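Laying Out a Sorting Table with Kraft Paper and Tape

A gridded table gives every loose item a known position while a drawer or shelf is being sorted. The method below suits mixed household goods: cups, small bowls, scoops, tubes, bottle caps, wallets, cutting boards.

Materials: brown kraft paper, blue tape, tape measure, pencil, straightedge.

1. Clear and wipe the table. Let it dry completely.

2. Roll the paper out along the long side and cut it 4 inches over at each end. Fold the excess under the edge and tape it from below. Overlap a second strip if the table is wide.

3. Mark the rectangles in pencil, 16 inches by 13 inches. Adjust the last column to whatever width remains.

4. Run the long tape lines first, then the cross lines. Press from the middle outward. Do not stretch the tape - it will creep back and lift at the ends.

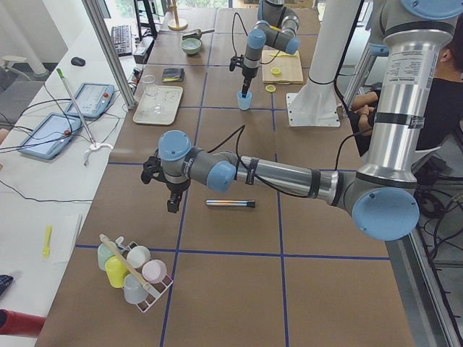 Place tall items toward the far edge and flat ones toward the front. Anything longer than its rectangle may cross a line, provided it lies parallel to the tape. Caps and lids go beside the item they belong to, or on a board if they have no match yet.

Work one rectangle at a time. Pick up the item, decide where it is stored, and put it there before starting the next. Replace the paper when it tears or stains - the tape rarely survives being lifted, so plan on new lines.

Related
Drawer Dividers from Scrap Board
Labeling Shelves: Jistton Method
Matching Lids and Containers
Removing Tape Residue from Wood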